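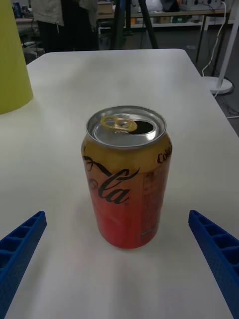 Figure 1. Wrist camera view with the ribbed fingers open on either side of an opened drinks can.

Gripper Comparison, Work Package 2: Interim Report to the Evwood Fund
Prepared by Nattawut Suksawat, Javirberg
Period ending 8/31/18

1. Status

Work Package 2 compares two finger designs on the same arm, with the same controller and the same wrist camera. Bench trials with the ribbed blue fingers are complete. Trials with the second set, the solid rubber-faced pair supplied by Srithong, have started and stand at 306 attempts out of a planned 600. Spending is within the agreed budget for the period.

2. Method

Each attempt begins with the fingers open and the object upright on the white table. The operator starts the routine, the arm closes on the object, lifts it, holds it for five seconds and puts it back. An attempt is scored as a pass if the object is returned upright and without a new dent. Slips, tipped objects and early stops by the controller are logged separately.

The object set has not changed since January. It includes drinks cans, cardboard cartons, plastic bottles and a small number of soft items. Opened cans were added at the request of the Fund's technical reader and have been the most useful part of the set. The wall of an opened can gives way at a much lower closing force than that of a sealed one, and the two are hard to tell apart from the side. From the wrist camera the drinking hole is usually visible on approach, as in Figure 1, and we now record whether it was in view when the closing force was chosen.

3. Results to date

The ribbed fingers bend round the can and spread the load over a longer contact line. Dents on opened cans were rare once the force limit had been lowered. The main fault was slipping, mostly on cans gripped near the base, where the body tapers and the finger tips have less to hold. Raising the grip point cured most of these cases but brought the fingers closer to the rim.

The rubber-faced fingers slip less and dent more. The figures are not yet large enough to report as rates, and we would ask that the early numbers in the shared log are not quoted.

Camera logging has been reliable. The archive holds 2,289 image sequences from both finger sets, including set-up runs that will not be scored. Glare from the lids remains a problem for the edge detector — bare metal near the middle of the view is sometimes read as table. Lowering the exposure helped with the lids and made printed labels harder to find. The present setting is a compromise and will be kept until the end of the package so that results can be compared.

4. Controller

The Uretti controller was updated once in the period. The update changed how finger position is reported at the open limit, and one afternoon of trials had to be repeated. The older version has been kept on a second drive. No further updates will be accepted before the rubber-faced trials are finished.

5. Problems and changes to plan

One finger of the ribbed set cracked across a cross-rib after repeated closing on a carton edge. It was replaced with a spare of the same print, and the attempts made shortly before the crack was found have been marked in the log. We do not propose to remove them.

The force sensor on the left side drifts during long sessions. It is now zeroed at the start of each block of trials and again halfway through.

6. Next period

Complete the remaining rubber-faced attempts. Repeat the opened-can trials for both sets with the grip point fixed at mid-height. Deliver the scored data and a short note on finger wear to the Fund. A request to move the unused travel allowance to spare fingers will be sent separately.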